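Group report: Snack prices in the Vorkside student shop

For our course in consumer economics we wanted to know if students buy less chocolate when the price goes up. We asked 100 students in November – most of them in the line before the morning lecture. They could choose between a bar, a banana and nothing.

At the old price, the chocolate bar was the most popular answer. When we raised the price in the question, many students changed to the banana.
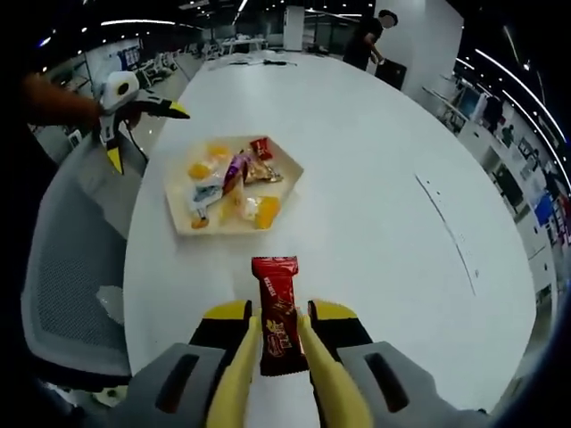

Attila Katona wrote on our draft that a question on paper is not the same as real money, and that we should compare the answers with the sales of the shop. We agree with this. The shop gave us sales for only 2 weeks, and the price did not change in this time.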